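Wer ein Lager neu ordnet, beginnt meist mit den Regalen. Ich halte das für die falsche Reihenfolge. Zuerst ist die Benennung festzulegen, danach die Fläche. Bei der Bestandsaufnahme der Firma Brudoren umfasste das Artikelverzeichnis 3865 Einträge, davon 1064 Dubletten mit abweichender Schreibweise.

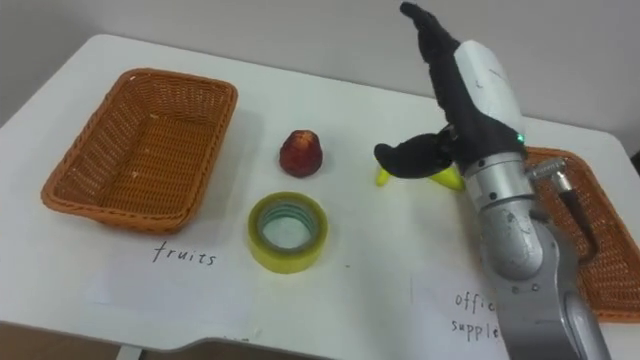

Eine Bezeichnung muss am Ort des Zugriffs lesbar sein. Ein Code, der erst in einer Liste nachgeschlagen wird, verlagert den Fehler in die Liste. Für kleine Bestände genügt oft ein Blatt Papier, flach auf den Tisch geklebt, von Hand mit »fruits« beschriftet und direkt vor dem zugehörigen Korb. Der Pflegeaufwand ist minimal, die Zuordnung eindeutig, solange der Korb seinen Platz behält.

Schwieriger wird es bei den Oberbegriffen. Hernán Urrego vertritt die Auffassung, eine Kategorie solle höchstens 1000 Positionen enthalten. Eine Begründung für diesen Grenzwert habe ich bei ihm nicht gefunden.
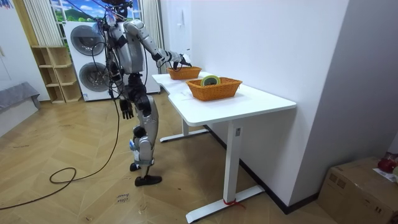
Maßgeblich ist vielmehr die Zahl der Zweifelsfälle. Gehört die Tomate zum Obst oder zum Gemüse? Botanik und Küche antworten verschieden, und beide Antworten sind im Betrieb brauchbar. Unbrauchbar ist nur der wechselnde Gebrauch.

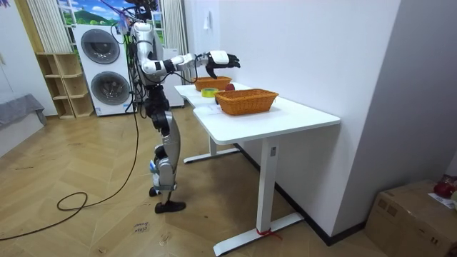 Daraus folgt, dass jede Zuordnung schriftlich zu fixieren ist, auch die willkürliche. In Reltcombe galt seit 1948 ein Verzeichnis, dessen Gliederung heute niemand mehr so anlegen würde. Es wurde trotzdem fehlerarm benutzt.
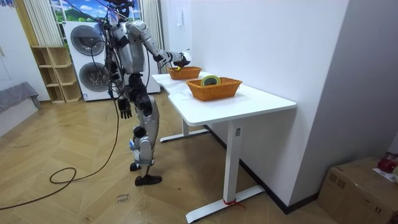 Griff zum hinteren Korb

Die Kategorie »Sonstiges« sollte entfallen. Sie wächst schneller als jede andere und wird im Dezember, zur Inventur, regelmäßig zum größten Posten.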